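# widarel-tabletop: candle setting and clearing

Data card and notes for the Letard tabletop recordings. If you came from the Widarel product page expecting proof that a machine can lay your table for you, read the section on results first. It's short.

Maintained by Da-eun Han and Eun-seong Oh. Complaints to either of us.

## What the task is

A wooden tabletop has some ornaments on it: round tin candles with printed patterns, pink ribbed glass candle holders, brass candlesticks. There is also a small table and a potted plant. The arms have to bring the ornaments from wherever they've been left to a layout given in a short written instruction, or clear them back again. A typical instruction reads:

> Put the pink tin on the right, in front of the plant. Put a glass holder on the left.

A person does this while talking on the phone. We picked it for that reason. It needs no tools and no strength, and most people would be puzzled to hear it called a chore at all. It's the bit you do before the chore, moving things so you can wipe the table.

We do not wipe the table. There was a plan to. See "Not in this release".

## Objects

| Object | Kind of trouble it gives |
|---|---|
| Round tin candles, patterned | Wide for their height. Grips tend to be taken too high, and if there's a lid it can come up without the tin. |
| Pink glass candle holders, ribbed | See-through, narrow at the waist. Depth readings are poor. |
| Brass candlesticks | Tall and thin with a small cup at the top. Tip over when brushed by a wrist. |
| Potted plant | Never meant to be moved. Gets moved. |
| Small table | Never meant to be moved. Blocks the arm. |

The set of objects on show isn't the same in every recording, and neither is the layout. The number of candlesticks in particular varies, so please don't hard-code it. Yi-an Cha did, in an early loader, and the old branch is still up if you want to see what that does to the labels.
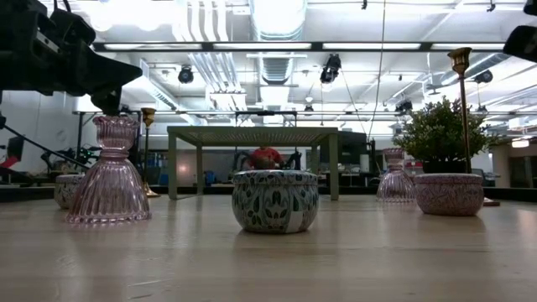
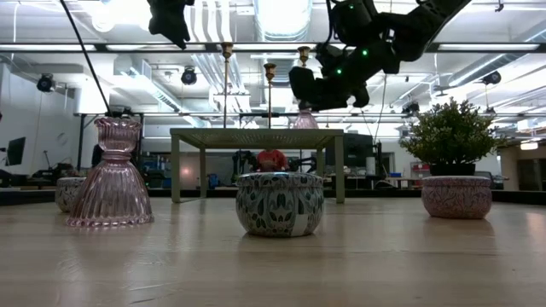
*Urkville, January*

Anyone who has only watched the demo reel should spend some time with ordinary views like these two. The glass holders take on whatever is behind them. The tabletop reflects. The background is a working room with a person in a red shirt in it, plus monitors, ducts and strip lights, and a model that learned its trade on plain grey backdrops will find a candle holder in any of it. Homes are worse. Homes have curtains that move.

## Results, without the adjectives

We recorded 102 attempts with the Letard controller running by itself, meaning a person typed the instruction and then kept their hands off the keyboard unless something was going wrong.

- 32 ended with every named object where the instruction asked for it and nothing else disturbed.
- 45 were stopped by the operator.
- The rest ran to the end and finished in some other arrangement.

That last group is the one people argue over. The product team wanted to count a fair share of them as successes, on the grounds that the table "looked set". Sun-ja Yeon, who did the scoring, refused, and I think she was right. If I ask for the glass holder on the left and get it in the middle, I've been given a table that I now have to fix. Whether that saves me any work depends on how fussy I am, and a score that depends on how fussy the buyer is isn't a score.

The slide claiming 100 per cent on "single-object placement" does come from our data. It refers to tins only, starting in open space, with nothing tall nearby and a target area wider than the tin. We've asked for that to be printed on the slide. At the time of writing it's in the speaker notes.

## Where it goes wrong

**Glass.** By far the most stops. The usual pattern is an approach that looks confident and comes down slightly beside the object, then a long pause, then a second approach to the same wrong spot. Retrying doesn't help much when the estimate is the problem.

**Things behind other things.** A tin partly hidden by a glass holder is close to the hardest case we have. The controller sees some of a tin, through some of a holder, and often decides it's looking at one odd object. A toddler would walk round the table. Letard can't, and it also doesn't seem to treat moving the first object out of the way as a step worth taking unless the instruction says so.

**The wrist.** The fingers are careful. Everything above the fingers is not. Candlesticks go over because a forearm link swept past them on the way to a tin. There is collision checking, and it works against the table and the other arm. It does not do well with a thin stem that the depth map has dropped.

**Knowing when to stop.** Several runs had the layout right and then carried on adjusting it until it was wrong. A-yeong Maeng has a patch that ends the run after a period with no useful movement. It improves the numbers, so we've left it out of this release and will report it separately.

## What went well, to be fair

Tins in the open are fine. Gripping force is sensible and we had no dents. Speed is tolerable if you aren't waiting for it. The written instructions were understood more often than I expected, including some badly typed ones, and left and right were mixed up only when the instruction didn't say whose left it meant (a complaint I also have about people).

So a machine can now do a portion of a very small job, in a room it knows, with an adult nearby. Two years back I wouldn't have granted that much. I still wouldn't put it in a kitchen.

## Format

```
episodes/
 <episode>/
 instruction.txt
 views/
 joints.csv
 outcome.json
labels/
 objects.csv
 stops.csv
```

`outcome.json` has three possible values: `as_asked`, `stopped`, `other`. There is no `partial`. Requests to add one should go to Sun-ja, who will say no.

`stops.csv` gives the operator's reason in their own words. We haven't tidied the spelling. Some entries just say "nope".

`joints.csv` is one row per control step. The gripper column is the commanded opening and not the measured one, which matters if you're studying failed grasps. The measured values exist for later episodes only, in `gripper_meas`.

## Known problems with the data

- Camera views are not perfectly in step with each other. Fine for looking at, risky for fast motion.
- Object names were changed part of the way through. `holder_pink` and `glass_pink` are the same class.
- The operators got quicker at pressing stop as they learned what trouble looked like. Early runs were allowed to fail further than late ones. If you compare the two halves you're partly measuring us.
- One Saturday session had the instruction files saved with the wrong line endings. Your parser may care.
- All of it is one room. Please don't publish a sentence with the word "general" in it on the strength of one room.

## Not in this release

Wiping. Anything lit. Anything wet. The Yang layouts, which use a cloth on the table, are being relabelled, as the first labels treated every fold in the cloth as an object.

## Using it

Research use is free, with credit to Widarel and the maintainers. If you train on this and beat 32, send us your scoring rules along with the figure. We'll run them over our own `other` episodes before replying, so leave some time for that.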